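Grippers for wire harness coils – linkage fingers or parallel jaw?
End effectors and tooling board

coil_and_error
Posted July 12, 2025

We're picking coiled wire bundles out of a divided carton and setting them down on a cart beside the table. Two arms, each with a linkage-style finger gripper. The coils are hand wound and don't hold their shape very well, so no two present the same way to the fingers.

I have been comparing the linkage fingers with a Vadau parallel jaw that we already had on the shelf. The Vadau has more grip at the tips and repeats better, but its body is wide and it hits the cardboard dividers whenever a coil sits low in its cell. The linkage fingers get down into the cell without much trouble. Where they fall behind is on the release.

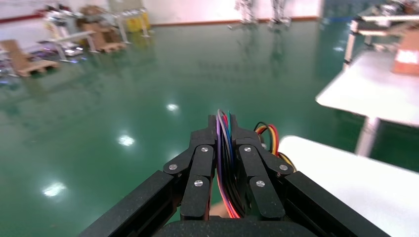
The trouble with letting go is that a strand will work its way in beside a pivot or over the top of a pad, and when the fingers open the coil comes along with them. I ran 48 picks with each gripper. The linkage fingers held on to a coil after opening 4 times. The Vadau never did that, but it gave up on 2 coils it couldn't reach and it bent a lot of dividers.

Has anyone got a finger shape that does both? I'd like to stay with electric if I can. The air supply at that end of the building is poor.

tolerance_stack
I'd go with the parallel jaw and change the fingers. Long, narrow fingers, offset forward so the body stays above the rim of the carton. Any open linkage is going to catch wire sooner or later. You've got moving plates with gaps between them and you're pushing them into a nest of loops.

northshed
Disagree with that. Long fingers on a parallel jaw flex, and you lose the tip force that was the reason for picking it. We tried it on a Vadau with printed fingers and they spread at the tips as soon as we closed on anything thicker than a few strands. If the linkage gripper reaches the part, keep it and sort out the release.

A few things to check first:
How wide are you opening to let go? Fully open is often worse than partly open.
Are you backing straight out, or at an angle?
Is the coil tied?

coil_and_error
Fully open, straight up, not tied. The coils have to stay untied for the next station, so I can't change that one.

I'll try a partial opening. The controller is a Skarow and it lets me set a second open position, but I have to go through a menu to do it and I can't change it from the program. If somebody knows a way around that I'd be glad to hear it.

tolerance_stack
On the Skarow you can map the second position to a digital output and toggle it from the arm program. It's in the I/O section of the manual, under presets. Older firmware doesn't have it. Mine was updated in March and it's been fine.

I still think you are tuning around the wrong gripper.

coil_and_error
Thanks, the preset mapping was there. I have the partial opening running on both arms now.

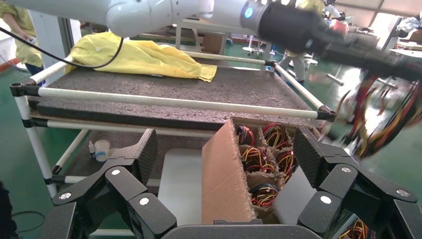 With the smaller opening the coil drops more cleanly, but the approach has to be more accurate, as there's less room for the fingers to straddle the bundle on the way in. So I open wide for the pick and use the preset for the release. Cycle time went up a little. I can live with it.

The wrist camera is the next thing. Once the fingers are closed around a coil, most of what it sees in the middle of the picture is wire and fingertip, so it's good for the approach and not much use after that. I was thinking of relying on the overhead view to confirm the release.

greyscale_gary
Overhead will tell you whether a coil is in the gripper but it won't tell you which strand is snagged. The arm gets in the way as well. I would keep the wrist camera and do the check after you've lifted clear and opened – if there's colour between the fingertips, something is still hanging on. Lock the exposure before you start. A shiny floor will throw it off every time the wrist tilts.

We used a Kinoshita camera for this and the picture was good, but the cable was too stiff for a wrist that rotates as much as yours probably does. It went back in the box.

northshed
Second the locked exposure. I don't agree about dropping the overhead camera to second place, though. For cartons with dividers it's the only view that gives you the whole grid, and choosing which cell to go to next matters more than catching the odd snag. Use both. 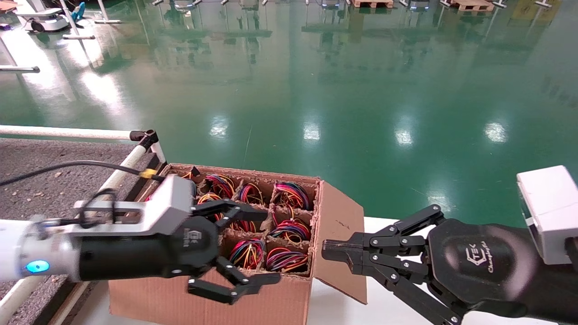
coil_and_error
Using both, then. I'm choosing the cell from the overhead view and checking the fingertips from the wrist after the lift. Exposure is locked on both cameras. The glare off the green floor was worse than I'd realised, and the auto setting was hunting whenever the arm turned.

The carton flaps are another nuisance. They lean out to wherever they like and I've been planning the approach around them. I may just cut them off.

tolerance_stack
Cut them off, or tape them down against the outside. Don't plan around cardboard.

Did you ever look at the Jorkidis soft pads? They slip over a standard fingertip and cover the edges. Might be a fair compromise if you won't change grippers.

northshed
The Jorkidis pads wear through quickly on cut wire ends. Fine for a demo, but I wouldn't want to be replacing them all the time. Heat shrink over the tip plates gets you most of the way for very little money, as long as you keep it off the pivots.

coil_and_error
I've got heat shrink here in the right size, so I'll start with that. I'll run the same number of picks with the preset release and post the results for each arm separately. The Vadau stays on the bench until then.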